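Pindach Releases Osar, a Hand-Held Gripper Kit for Teaching Small Robot Arms
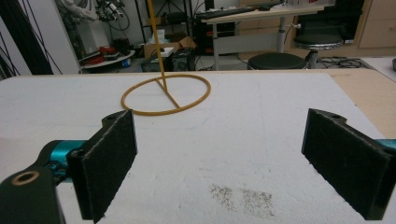

Friday, July 10, 2020 – Pindach, a maker of tools for small automation teams, announces the release of Osar, a hand-held gripper kit with which a person can show a task to a robot by doing the task with their own hand. The kit goes on sale today to laboratories, technical schools and small workshops. The person holds the tool, closes the two fingers on an object, and moves it as the robot should move it later. A camera on the tool records the work from the side of the hand, so that the fingers and the object are seen together. The finger pads are faced with black felt, and between them there is open space enough to approach a light and awkward thing, such as the yellow hoop with its tall thin rod, from above or from the side. Objects of this type are difficult for many standard grippers, and they were an important reason for the development of Osar.

The kit was developed by Pindach together with Tyagi, a workshop for small mechanical parts, which makes the finger joints and the pads. The software for sorting and replaying the recordings comes from Jastisis.

"Many of our customers have a good robot arm, but they do not have a person who can program it every day," said Kanokwan Rattanakul, product manager of Pindach. "They have persons who know very well how to pick up the part. We wanted to give the tool to these persons. When you take Osar in the hand, after a short time you do not think about the tool anymore. You think about the part."

About the fingers

The two fingers of Osar move against each other and are driven by a trigger in the handle. A light pull gives a light grip. Each finger carries a flat pad with a felt surface, which holds soft and rubbery material without leaving marks on it. Felt is a material that wears with use. The edges of the pads become rough first, and the users may continue to work with such pads as long as the flat part is in good condition. Spare pads are included in each kit and can be changed with a small screwdriver, which is also included.

The same fingers can be mounted on the robot arm. This is a point on which the development team insisted from the beginning. If the hand tool and the robot have different fingers, the robot must learn a grip which it cannot make in the same way, and much recording time is lost. With Osar, the grip which is shown and the grip which is repeated are made with the same pads, at the same angle.

Tested before the release

In May the kit was given to a group of trial users, who worked with it on their own tables and with their own objects. During this time they made 3,795 recordings. The objects were chosen by the users themselves, and among them were cable clips, rubber rings, paper cups, small bottles and several parts with long thin rods. According to the reports of the users, a new person could make usable recordings after almost 30 minutes of practice.

The trial also brought requests for changes. The first handle was too thick for users with small hands, and it was made thinner. The trigger had a hard point in the middle of its movement, which was removed. Some users asked for a softer work surface, because a tool that touches a hard table gives a small shock to the camera. Pindach now offers a white foam board as an accessory. It can be laid on any normal table, and it should be brushed clean between the sessions, because dark crumbs on a white surface are easily seen by the camera and can disturb the later sorting.

"We were a little surprised that the board became such a large subject in the trial," said Rattanakul. "We had prepared many questions about the fingers, and the users wanted to speak about the table. So we listened, and we made a board."

What Osar does not do

Osar is intended for light objects that can be held between two fingers. It is not suitable for heavy parts, for sharp parts or for work with liquids, and the felt pads should not be used with oil. The kit does not include a robot arm. Customers who are not sure if their arm can carry the fingers are asked to contact Pindach before they order, and to send the name of the model and a drawing of the mounting plate.

Contents and delivery

The Osar kit contains the hand tool with camera, a second pair of fingers for the robot, spare felt pads, a screwdriver, a charging cable and a carrying case. The Jastisis software is included for 2 years, and it can be used on any computer in the same laboratory or workshop. The foam board is sold separately. The warranty for the hand tool is also 2 years; the felt pads are excluded from it.

Orders are accepted from today through the Pindach sales office and will be sent out in the order in which they are received. Schools may ask for a loan kit for one teaching period. A printed manual in English is delivered with each kit, and further languages are in preparation.

About Pindach

Pindach develops and sells hand tools, grippers and accessories for small automation teams. The company works with Tyagi on mechanical parts and with Jastisis on software.

Press contact: Kanokwan Rattanakul, Product Manager, Pindach. Loan kits for reviewers are available on request.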